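Dravameck Delemis 2 Round Table: Review After One Year in a Shared Office

Posted 28/04/2018 by Bevan Harawira

The Delemis 2 is a round meeting table with a white gloss top on a single steel column. I bought one to replace a rectangular folding table that had lost a hinge. It has been in daily use for a year, so the notes on wear below come from ordinary office traffic and not from a weekend of trying it out.

Assembly

The top and the column base ship in separate cartons. The column attaches to a steel spider plate with machine screws that go into threaded inserts. I prefer inserts to wood screws here. A table that gets moved every few months will strip wood screws sooner or later, and these have been out and back in twice with no play. The supplied hex key is soft. Use your own.

The instruction sheet covers both the Delemis 2 and the taller bar version, and the drawings are mixed together. Step 5 shows a foot ring that belongs only to the bar version. I looked for that part longer than I should have.

Stability

Pedestal tables rock, and the question is how much. With the leveling feet set properly, leaning on the rim with both forearms gives a small deflection that stops as soon as the load comes off. Writing by hand across from someone who is typing is fine. Sitting on the edge is not something the base is built for, and the warranty excludes it by name.

The feet are the weak point. They have plastic threads and back out slowly when the table is dragged. I put a drop of thread locker on each one in July and have not had to reset them.

Surface

The gloss finish cleans with a damp cloth. Dry-erase marker comes off if caught the same day. Coffee left overnight left a ring that needed a mild abrasive paste, and the treated patch is now slightly duller at a low angle. Fine scratches are present everywhere and show mainly under direct light.

Glare is the real objection. Under ceiling fixtures the top reflects enough to be tiring if you read printed pages on it for an hour. The matte version costs more and I would pay the difference next time.

Compared with the Nullix and the Nishad

The Nullix I used at my last job had a thicker top and a heavier base, and took two people to move. It also wobbled less. The Nishad is cheaper, but its edge banding lifted within months — a known fault on that model, according to the dealer.

Verdict

Good hardware, poor feet, too much shine. I would buy it again in matte.
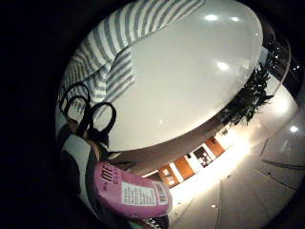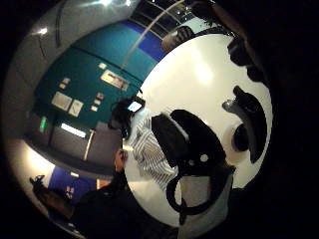
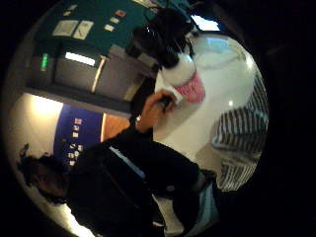 Top to bottom: gloss white surface with light reflections; round white top with things on it; a cup with a pink band.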